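Tables in the Chisholm Room: how they are being looked after

Members who use the Chisholm Room will have noticed that the old folding tables went in August. The white-topped ones that replaced them have had two months of steady use, and a few people have asked what can and can't be put on them, so Darlene Robichaud has written down what we have learnt so far.

The new tops are smooth with a slight gloss and a faint wood grain. They came from Mesenden at a cost of £2,162 for the full set, delivery included, of which £728 was left over from last year's hall fund and £487 came from the summer book sale. The rest was met from general funds. The old tables have gone to the allotment society, who wanted them for potting.

Crumbs and grit

The main complaint has been bits left behind after a session. White shows everything, and specks that would have gone unnoticed on the brown tables now catch the eye as soon as the next group sits down. Most of it is crumbs, pencil shavings and the odd bit of soil from the seed-sorting mornings.

Please brush the table before you wipe it. A damp cloth pushed over grit will drag it across the surface, and two of the tables near the window already have fine scratches that Darlene puts down to this. There is a soft hand brush and a dustpan on the hook inside the cupboard door. Brush towards yourself, into the pan, and not on to the floor. Dwight Cormier sweeps on Friday evenings only, so whatever goes on the carpet on a Monday stays there for most of the week.

Wiping down

Warm water with a small drop of washing-up liquid is enough for nearly everything. Wring the cloth out well. Go with the grain, from one short end to the other, then go over it again with a dry cloth or you will get streaks. The yellow cloths are for tables and the blue ones are for the sink. They have been mixed up more than once, and Colleen Cormier has now sewn a tag on the yellow ones.

Do not use the cream cleaner from the kitchen. It is mildly abrasive and takes the shine off. The green side of a washing-up sponge does the same. We tried both on the underside of one table before deciding, and the dull patches are there for anyone who wants to look.

Marks that won't shift

Tea rings come off with warm water if they are done the same day. Older ones need a paste of bicarbonate of soda, left on for five minutes and lifted off with a wet cloth without rubbing. Biro is harder. Maribel Chávez got a long line of it off with a little surgical spirit on cotton wool, and the surface was none the worse for it, but please ask her before trying this yourself. Candle wax should be left to go hard and then eased up with a plastic card.

Nothing hot should go straight on the tops. There are cork mats in the left-hand drawer — please put them back dry. The craft group needs a cutting mat under any blade, and the glue gun has to stand on a tile.

Moving them

Each table will hold 90 kg spread evenly, according to the sheet that came with them, but they are not meant to be sat on or stood on. Two people should lift. Dragging loosens the feet, and one foot has already had to be glued back. If you push two tables together for a long session, check that there is nothing caught in the join when you pull them apart. Macarena Pastor found a good many beads in there after the jewellery class, and a sewing needle as well.

End of session

Whoever has signed for the room is asked to look along the tops from a low angle with the lights on before leaving. Looking straight down, you miss the small brown bits. It takes a minute or two. If something won't come off, leave a note in the red book with the table number and we will see to it. No one will be charged for a mark that has been reported.

A second hand brush has been ordered and will hang by the far door. Spare cloths are on the bottom shelf, under the paper towels.
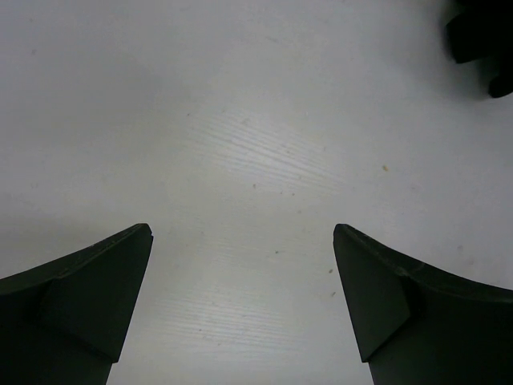 Crumb-sized specks on a white table top, ready for the brush.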